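Promises auction

A promises auction (also auction of promises, pledge auction, and at my own children's school simply "the Promises") is a fundraising event in which people bid for favours, services and bits of time given by other people in the same community. I've written this entry for the Onside school fundraising pages, and as I've been to far more of these evenings than I've been to weddings, you'll have to forgive me for wandering into the first person. The other entries are a bit stiffer than this one.

The main idea is that the thing being sold costs the giver little or no money. A parent who can drive offers two airport runs. A grandparent offers a fruit cake. The head teacher offers to swap jobs with a Year 6 child for a morning, and that one always goes for silly money! The winning bidder pays the school association, gets a slip of paper or an email with the giver's contact details, and the two of them sort out when it's going to happen.

Name

"Promise" and "pledge" get used as if they were the same word, but I'd keep them apart if you can. In sponsored events, a pledge is an amount of money somebody has said they'll give (so much a lap, so much a length), and if your school runs a sponsored walk in the same term you will get people handing pledge forms to the wrong person. I did this myself one year and was very politely sent to the other table. In a promises auction the promise is the lot, and the money is called the bid, same as any auction.

Some schools call the whole thing a slave auction in their old minutes and programmes. You'll come across it if you go digging through the cupboard. Please don't bring it back.

How it works

There are three common forms, and plenty of schools mix them.

The live auction is the one people picture: a hall, a catalogue on each table, numbered cards to wave, and somebody at the front with a loud voice. It makes the most fun and usually the most money per lot, but it's slow. A decent amateur auctioneer will get through a lot every couple of minutes, and the crowd starts to sag well before they do. The one I help with at Merkia, which is a primary school on the edge of Stesance, sells 10 lots live and no more, and puts the rest on paper. We tried doing everything live once and people were putting their coats on with a third of the catalogue still to go.

The silent auction uses bid sheets laid out on tables round the edge of the room. You write your bidding number and your price under the last one, and when the bell goes whoever is at the bottom of the sheet has won. You need pens (so many pens, tie them down), a minimum increase printed at the top of each sheet, and clear closing times. Closing the tables one after another works much better than closing the lot at once, which causes a sort of scrum.

The online auction runs over a few days on a website. We moved our silent lots on to Kairys, a little bidding site that a few of the Stesance schools share, and I was against it, I'll admit, because I like a bit of paper. But it brought in the families who can't get a babysitter and the aunties who live miles off, and they bid like mad at eleven at night. People who'd never in their lives set foot in the hall on a dark October evening bought things. I still miss the sheets a bit.

Gathering promises

This is most of the work, and it starts earlier than you think it should. The form goes home in book bags at the end of the summer term, then again in the first week back, then you stand in the playground and ask people to their faces. The last method is the only one I'd swear by. Very few people fill in a form that says "What could you offer?" because the honest answer in their heads is "nothing, I'm not talented". Ask them what they did at the weekend and you'll have a promise out of them in a minute. I got a whole afternoon of hedge cutting that way, and a lesson in how to back a caravan.

It helps enormously to hand round last year's list. People copy, and copying is fine, you can sell several lots of babysitting without any trouble. What you don't want is nineteen people offering cupcakes.

The catalogue needs each promise written out plainly: what it is, how much of it, where, by when, and anything that limits it. "Gardening" is hopeless. "Three hours of weeding and digging within walking distance of school, own tools, not Sundays" is a lot you can sell. Our first catalogue had "a ride in a boat" and to this day I couldn't tell you which boat, and neither could the winner.

Common kinds of promise

Household help is the backbone. Ironing, mending, window cleaning, putting up shelves, taking things to the tip. The ironing lots are fought over in our hall, and I mean properly fought over, with narrowed eyes. Give them a limit (one basket, or two hours, whichever comes first) or somebody will save up for a month. Hems and zips do well too, particularly just before the Christmas play when half the school has to be an angel or a sheep. 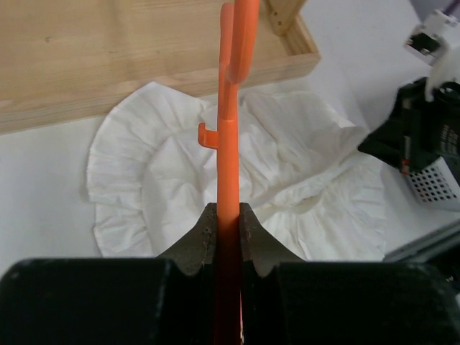
Orange plastic hanger and white ruffled fabric.

Food is the next biggest group: birthday cakes, a curry for six delivered on a night of your choosing, jars of marmalade, a picnic. Ask for an ingredients list if it's going to be eaten by anybody outside the giver's own kitchen, and print "please tell the cook about allergies" in the catalogue, on the sheet and on the winner's slip.

Lessons and skills come after that. I've seen beginner's guitar, knitting, Portuguese conversation, bike repair, sorting out your phone, how to prune a rose. These can go surprisingly cheap, so if you've a few, group them together near the start while everyone's still paying attention to the print.

Staff promises are in a class of their own. Choosing the pudding at school dinner, being first in the queue for a week, a story read by the head, picking the music for assembly. They cost nothing and the children pester for them from the moment the catalogue comes out. There's a fairness problem, of course. If the thing every child wants goes to whoever's parents have the deepest pockets, there are going to be some sore hearts on the playground, and I've come round to the view that the staff lots are better raffled at a small price per ticket. Merkia does half and half at present and we argue about it every year.

Local businesses often give something as well, a haircut or a meal for two. Strictly speaking those are donated prizes and some people don't like them mixed in. I don't mind.

Money

Takings vary so much from school to school that averages aren't a lot of use. The largest catalogue I've had my hands on was the joint Stesance one, which ran to 218 lots across all the schools in the town and took two evenings to get through, and I wouldn't recommend it to anyone with a back. Our own last one had 62 and felt comfortable.

Reserves (a lowest price under which the lot isn't sold) are unusual. Most schools set a starting bid instead, fairly low, and let the room get on with it. Starting too high kills a lot stone dead. A person who's offered their time and hears silence feels dreadful, so it's kind to have a friend in the audience ready with an opening bid on anything that looks shaky.

Take payment on the night if you possibly can. Chasing bids afterwards is miserable work, and it's always the nicest people who've forgotten.

Keeping the promises

Some never get redeemed. The winner is shy about ringing, the giver doesn't like to nag, and then it's the following summer and they're both avoiding each other at the gate. An end date on the slip cures a good deal of this. Ours say six months. We also send one reminder halfway through, which has a wonderful effect on people who'd lost the slip behind the toaster.

If a giver drops out, the usual thing is to offer the winner their money back or something of a similar sort. Most won't take the money. Somebody moved away the week after promising a term of swimming lifts and the bidder was given a lemon drizzle and was perfectly happy.

Anything where a child is left with an adult, or where tools, ladders, boats or horses come into it, wants a proper look before it goes in the catalogue. Check what your school's insurance covers and what the school itself says about adults looking after pupils, and if you aren't sure, leave the lot out. I'm not a lawyer and this page isn't advice.

Variations

A dutch promises auction starts high and comes down until someone shouts. Very quick, very tense, good for one or two lots as a novelty.

A children's auction uses tokens in place of money, each pupil having the same number, and the promises are made by the pupils themselves ("I will sharpen your pencils for a week"). Our Year 5s ran one and it was chaos and I loved it.

A wanted board works backwards: people put up what they need, and others offer to do it for a donation. I've only seen it at Stesance and it petered out, though the idea seems sound to me and I'd like to see another school give it a go.

See also: Bottle tombola; Bring and buy sale; Sponsored walk; Raffle, running a

Entry last revised August 13, 2020

We use cookies to remember your settings and see which entries get read. Carry on browsing if you're happy with that, or change your choices in Cookie Settings.

Contact Onside | Copyright Onside and contributors | Back to top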